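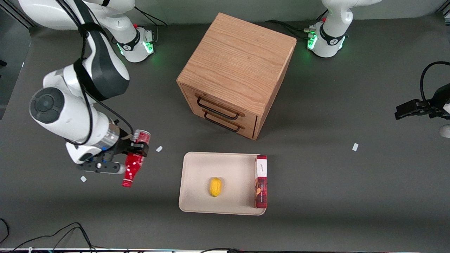

Gripper comparison: first results from the Dutstead bench

The two-arm bench at Dutstead has been running full days since August, and most of that time has gone into one question: which fingers to put on the arms. The Nutetti project needs a pair of hands that can pick up ordinary household goods, open and close small furniture, and put things back where they belong. We had three two-finger sets to choose from and no good reason to prefer any of them, so we ran them all through the same set of tasks.

This item covers the results up to 8 Nov 2020. The full tables are on the shared drive under "Clurkitance bench".

What we tested

Set A is the standard parallel gripper supplied with flat fingers. Set B is the same body with longer fingers and a soft pad on the inside face. Set C is the Collado pair, which has a slightly curved finger and a wider opening, and which came to us on loan. The arms, the controller and the table stayed the same throughout. Only the fingers, and in the case of set C the whole gripper body, were changed.

Each set did 80 attempts on each of three tasks. The tasks were picking up a drink can and setting it down in a tray, picking a small piece of fruit out of the tray, and pulling open a drawer by its bar handle. A boxed grocery item was also used, but only for set-up and for checking clearances, so it doesn't appear in the results.

An attempt was counted as a success if the object ended up where it was supposed to be, without an operator stepping in and without the controller stopping on a force limit. For the drawer, we asked for an opening of 50 mm or more. Anything short of that was a failure, even if the gripper still had hold of the handle.

Cans

Cans are harder than they look. The printed surface is smooth, the wall is thin, and the arm often has to approach at an angle to keep the wrist clear of whatever else is on the table. Once the can is tilted, its weight pulls it around between the fingers.

Set A did well when the can was full and standing upright. With an angled approach it tended to hold the can by a narrow strip of each finger, and the can would rotate as the arm moved. It was usually still in the gripper at the end of the move, but it was no longer in the position the controller thought it was in. Most of the failures came at the setting-down stage, when the bottom rim met the tray early and the arm stopped.

Set B was better. The pads reduced the rotation a good deal and allowed us to lower the closing force. We dented far fewer empties. The longer fingers did touch the table in some of the low approaches, and we had to raise the approach height to suit.

Set C gave the best result on cans by a clear margin. The curve in the finger centres the can as it closes, so small errors in position matter less. We didn't have to alter the approach at all.

Fruit

The fruit task was the closest of the three. All the sets could do it, and the failures were mostly camera failures. Where the fruit's colour was close to that of the tray under the bench lights, the position estimate wandered, and the fingers came down on one side and pushed the fruit away. We counted these against the gripper all the same, as each set saw the same conditions.

Set A marked the skin on softer pieces. Set B did not, at the force we settled on. Set C needed more care with small fruit because the curved fingers leave a gap near the tips. Closing further down the finger fixed this, at the cost of the tips sometimes scraping the tray.

Drawers

For this task we used a two-drawer oak cabinet with black metal bar handles. The gap behind the bar is what matters. A finger has to pass behind it, or both fingers have to pinch it from above and below, and the arm then has to pull in a straight line.

Set A was the best here. The thin flat fingers went in behind the bar cleanly and held it without slipping. Set B's pads made the fingers too thick to fit in behind, so we had to use the pinch, and the pads wore quickly at the edges. One pair was replaced after 28 pulls. Set C could pinch the bar but was inclined to twist off it, and it had the largest number of short openings.

Pulling the top drawer also moved the whole cabinet in the early trials, with every set. We put non-slip matting underneath and started the drawer task over. The figures on the drive are from after that change.

Left arm and right arm

We expected the two arms to behave the same way, and for the most part they did. The difference was in the cables. On the right arm, the cable run along the outside of the limb limited how far the wrist could turn before it pulled tight. We re-tied it twice and lost most of a morning each time. The strap holding the upper run now has more slack in it, and the wrist limit in the controller has been reduced so that the arm won't get to the tight position at all.

If you are using the bench, please don't put the old wrist limit back. Some of the saved programs from before August still load it. They are being fixed one at a time, and the ones that have been done have "W2" at the end of the name.

Object positions

Start positions are marked on the tabletop with small pieces of white tape. Leave them where they are, including the one well over on the left arm's side, which belongs to a handover test that has not been run yet. If a piece lifts, measure its position from the table edge before you take it off, and write the measurement in the bench log.

What we are doing next

We will keep set C on one arm and set A on the other for the next round. The idea is that one arm deals with handles while the other deals with goods, and that the two can work on the same cabinet together. The first combined task will be to open the top drawer, lift an item out of the tray, place it in the drawer and close it. We have tried this by hand control and it can be done, but there is very little room between the arms when the drawer is fully open.

Set B goes back in its case for now. A thinner pad has been ordered, and if it fits behind the drawer handle we will repeat that part of the test.

The loan on the Collado pair has been extended to cover the next round. Bookings for the bench are through the usual calendar. Allow an extra hour if you need the fingers changed, as the grip force has to be checked again after each change.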